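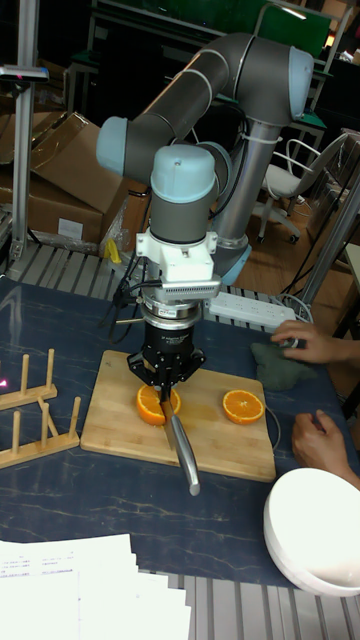 Figure 7.1 A halved orange on a bamboo board, with the knife in the left-hand half. The cloth and bowl are kept to the right of the board, the dish racks to the left.

Chapter 7
Cutting Citrus: Board, Blade and Bench Layout

Mackenzie Dufour

647 shares | 3 comments

7.1 Scope of the chapter

Chapter 6 dealt with root vegetables, which are dense, dry on the outside and fairly uniform through the cut. Citrus fruit differs on all of these points. The rind is tough and slightly oily, the flesh is divided by membranes, and juice is released as soon as the flesh is opened. The present chapter covers the halving and quartering of oranges, lemons and grapefruit on a flat board. Peeling and the removal of single segments are left to Chapter 8.

The student should be able, by the end of the chapter, to set out a bench for citrus work, to choose between the crosswise and the lengthwise cut, and to estimate the juice lost to the board.

7.2 Structure of the fruit

An orange has three layers that matter to the cutter. The outer rind holds the color and the oil. Under it lies the pith, which is soft and offers little resistance. The flesh is made up of segments, each closed in a thin membrane, arranged like wedges about a central core.

A crosswise cut passes through every segment and shows the familiar wheel pattern. It opens the largest number of juice sacs and is preferred where the fruit is to be squeezed. A lengthwise cut runs along the core, opens fewer segments and keeps more juice in the fruit. Wedges for serving are normally made from lengthwise halves.

7.3 Position of the halves

A half may be placed cut face down or cut face up. Face down gives a broad, flat base and is the standard position for further cutting in this book. Face up, as in Figure 7.1, leaves the segments in view, so that the line of the cut can be set against them, but the half then stands on its curved rind and can roll. The blade must enter near the middle of the face. An entry close to the rim will tip the half before the edge has reached the pith.

The second half should be set well clear of the first. In the figure it lies on the right side of the board, face up.

7.4 Juice on the board

Damp marks around the half being cut are normal. They become a problem when the juice reaches the underside of the board, where it reduces grip on the mat. In the Cenar trials, carried out in June at the Marnimside teaching kitchen, 1,179 oranges were halved and quartered on flat boards without a groove. Of these, 647 left juice that ran to at least one edge of the board. Ripeness had more effect than fruit size - a result that Oprea had already suggested for lemons.

Bamboo boards should be wiped between fruits and stood on edge to dry at the end of the session. They should not be left to soak.

7.5 Layout of the bench

The Pladcombe layout divides the bench into three zones. The board occupies the center. The drying side holds the racks and receives only washed items. The wet side holds the cloth and a bowl for cut pieces. Left and right may be exchanged to suit the cutter, but the zones should not be mixed during a session.

Two further rules apply:

Keep printed work sheets off the board and out of the wet side.
Keep power strips and their cables away from juice and wet cloths. Where a strip must stay on the bench, wring the cloth out at the sink and fold it before setting it down.

7.6 Terms used in this chapter

Face - the flat surface exposed by the first cut.
Entry - the point at which the blade first meets the face or the rind.
Run - juice that has reached an edge of the board.

Section 7.7 begins with the crosswise cut on a whole orange.

4,000 views | Share this chapter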